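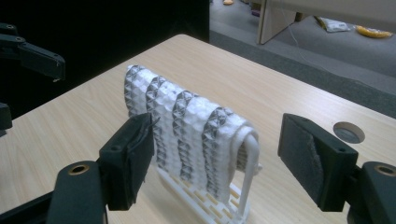
Speaker notes: Cloth in the kitchen, and how we quit paper towels
Bolulbridge Library, Wednesday evening talk

Opening. Say hi, thank Elsa Lunde for the room and the coffee. Ask who has a roll of paper towels on the counter right now (wait for hands, don't rush it!). Tell them mine was the extra-big kind and I bought it by the case.

Then the confession. I kept receipts for a year and we had spent 992 dollars on paper towels, napkins and wipes. Two adults, three kids, one dog who throws up on rugs. Pause there, people usually laugh.

Part one: how we started
- I cut up old bath towels with the kitchen scissors. They shed everywhere. Don't do this without hemming, or at least get pinking shears.
- Märta Midtbø from my old street gave me a bag of flour-sack towels, and those are still the ones I grab first.
- We kept one paper roll under the sink for the dog. Still do. I'm not a saint about this.

Part two: drying, where most people quit
Slow down here, it's the part I get emails about. A damp cloth in a heap smells by morning. Hang it up, every time, with as little doubled over as you can manage. Textured weaves soak up more in my house but they also take longer to dry, so I wash those early in the day. Flat ones can go on the line at 9 at night and be fine by breakfast.

No fabric softener! It leaves a coating and then your towel just pushes water around the counter. (Somebody will ask about vinegar. I use a splash, my sister thinks it's nonsense, we've agreed to drop it.)

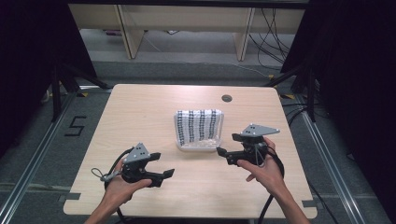

White printed cloth in a small container on the table.

Part three: where they live
If the clean ones are in a drawer your kids will walk right past it. Open container, out on the table or by the sink, no folding. I gave up folding in March and I've never missed it. Dirty ones go in a bucket by the basement stairs.

Tell the Teodor Solberg story if there's time. He runs the lunch counter at Myklebust and switched 41 tables to cloth napkins, then found half of them in the trash the first week. He put a bin right by the door and it stopped.

Wrap up with questions, then hand around the sample towels. GET THEM BACK this time.

Shared 600 times
3 comments

Iqra Kazmi: I was in the second row! Went home and hemmed six. My machine hates terry cloth though, any tips?

Ronaldo Caldeira: What do you do about bacon grease? That's the one thing I still use paper for.

Elsa Lunde: Two of your samples are at the front desk, come by whenever.

Recent
Getting turmeric out of pretty much anything
Clotheslines for small porches
Notes from my talk on mending socks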